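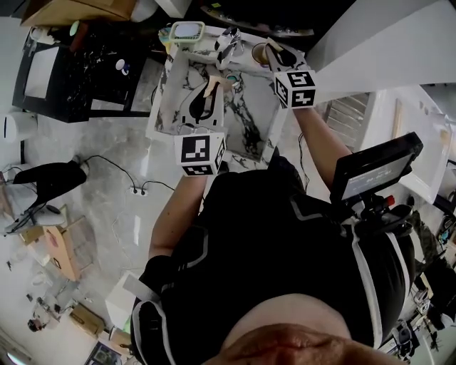 Fig. 1. Marble pattern on a tray, white with black and gray veining.

Surfaces and Finishes, week 4 notes
Marble and things that look like marble

Slides are up but missing the scagliola part, so use these. Reading is the Skismont packet, first half only.

Quick recap from last time

Marble = limestone that got heat and pressure. Calcite recrystallizes, fossils mostly gone, grains lock together. Pure stuff is white. Color and veins come from what else was in there: clay, iron oxides, graphite, sand. Gray usually carbon. Reds and yellows usually iron. Green usually serpentine, and a lot of trade "green marble" is serpentine stone and not a true marble at all. The trade calls anything that takes a polish marble. Geologists don't. For the exam use the geologist's meaning unless I say "commercial marble."

Acid etches it. Lemon juice, vinegar, wine. Etch is not a stain! People mix these up every year. Stain = something soaked in. Etch = surface dissolved, you see a dull spot. A stain can sometimes be drawn out with a poultice, an etch has to be re-polished.

Why imitate

Weight, cost, supply. Also size, since a big flawless slab is rare and hard to move. Skismont quarry figures in the packet: 259 blocks cut in the season, 24 passed as first grade. The rest went to tile, chip, or the crusher. Look at that ratio when you read the price table.

Not always the cheap option though. Good scagliola took weeks of skilled work and some patrons wanted it for itself, colors you could not get out of the ground.

Main methods, roughly in order of age

1. Painted marbling. Very old, Roman walls have it. Base coat, glazes while wet, veins with a feather or thin brush, soften, varnish. Common beginner mistake is veins all the same width and all crossing like a net. Real veins run in a general direction, fork, fade out, come back.

2. Scagliola. Gypsum plaster + animal glue + pigment. Colored lumps kneaded, packed together, sliced, laid on, then ground and polished many times, oil or wax at the end. Color goes through the layer, so a chip doesn't show white the way paint does. Hates damp. The columns in the Clerkedora assembly hall are this, see the damage near the floor on slide 11. Feel test: scagliola is warmer to the hand than stone. Knock test: duller sound, sometimes hollow.

3. Marbled paper. Not really an imitation of stone, more a cousin. Color floated on a thickened bath, combed, paper laid on top. Skip for exam, but it matters for the book people.

4. Printed laminate. Printed paper under a clear resin layer. Pattern repeats. Find the repeat and you have your answer. Edges give it away too, look for the dark line.

5. Printed tile. Digital printing on ceramic, many different faces before a repeat. Driso sample box in the cabinet has both old and new types, please put them back in order this time.

6. Cultured marble. Real crushed stone in polyester resin, gel coat on top. Sinks, vanity tops. Scratches in the gel coat, yellows with age.

How to tell in practice

Start at an edge or a chip. Does the vein go through? Then look for a repeat. Then touch, stone pulls heat from your hand. Acid drop test works but it is destructive, do NOT do this on somebody's building. A photo alone tells you pattern and color and thats it. Don't name a material from a photo in your reports, write "marble-patterned" and leave it.

Terms
Bookmatch: two slices opened like a book, mirrored veins.
Breccia: broken pieces in a finer matrix.
Hone: smooth but matte.
Ground (in painting): the base color the veins sit on.

For next time

Pattinasarany case study, conservation report. The lobby was re-polished in July and the report argues it shouldnt have been. One page, agree or disagree, pick a side. 2,000 words is too much, I will stop reading at the end of page one. Worth 80 points. Bring a sample of something veined if you have one at home, small enough to pass around.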